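**Cuaderno de taller, diciembre, mesa clara. Sigo con lo del acabado.**

A ver, que llevo dos tardes dándole vueltas a este tablero y todavía no he apuntado nada, y luego Béla me pregunta qué le hice y me quedo en blanco. Así que va todo seguido, tal como me acuerdo.

El tablero llegó de Odurberg con el pedido de las patas (las patas siguen en su caja, ni las he mirado). Venía con una capa de algo, no sé si cera o un aceite muy ligero, la factura no dice nada. Probé a quitarla en la cara de abajo con un trapo y alcohol y salió un poco amarillo, muy poco. Luego lijé a mano, siempre a favor de la veta, con 120 y después con 180. La lijadora de Kudholm ni tocarla, que la última vez me dejó unos remolinos en el estante que todavía se ven con la luz de lado.

Lo que me tiene enamorada es el dibujo. La veta cruza en diagonal y en unas zonas se aprieta muchísimo y en otras se abre en bandas anchas y suaves, casi como agua. El color es crema muy pálido, con algún hilo entre rosado y tostado, y hacia el medio hay una mancha más oscura donde las líneas hacen curva. No sé si llamarlo nudo, yo creo que es el corte, que pilló el tronco así.

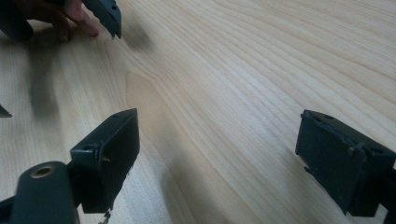
Béla Oláh dice que le dé el aceite de Irkton y me deje de historias. Puede ser, pero en la tabla de muestra ese aceite me calentó el tono una barbaridad y yo quiero que se quede pálido, ¡para algo lo elegimos así! He preparado tres muestras con recortes de la misma partida:

- Irkton, dos manos, con trapo. Bonito pero miel. Se come los hilos rosados.
- Barniz al agua Pap, mate. Se queda casi igual que sin nada. Levanta un poco el pelo de la madera y hay que repasar con 320.
- Jabón en escamas, como los suelos. El tacto es una delicia, pero le cayó café a la muestra y ahí sigue el cerco.

De momento gana el Pap. Me fastidia un poco, porque el bote huele raro y va justo (quedan unos 29 centilitros, pesado y hecho el cálculo a ojo), pero para una primera mano fina tiene que llegar. He pedido otro.

También quería dejar escrito lo de la luz, que me volvió loca. Si miras el tablero de frente parece mate del todo. Te mueves un poco y en la parte donde pega la luz sale un velo blanquecino, y yo venga a pasar la mano pensando que me había dejado polvo. Es reflejo y ya está. La otra esquina, la de arriba a la izquierda, tira más a tostado según desde dónde te pongas, y con eso no pienso pelearme.

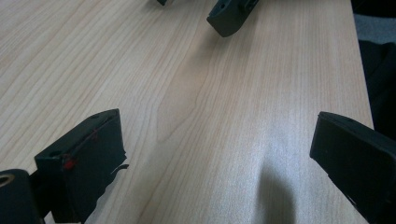

Para la próxima sesión: pasar el trapo apenas húmedo, esperar a que seque bien (Béla, bien es bien, no diez minutos) y revisar a contraluz por si queda alguna raya del 120. Si queda, vuelvo al 180 en toda la tabla, sin parches, que los parches luego absorben distinto. La primera mano de Pap con la brocha ancha, la de cerda sintética, que está colgada detrás de la puerta. Cargar poco y no volver sobre lo ya dado.

Falta decidir los cantos. Yo los redondearía un pelín, Béla los quiere vivos. Lo hablamos con las patas delante, cuando abra la caja.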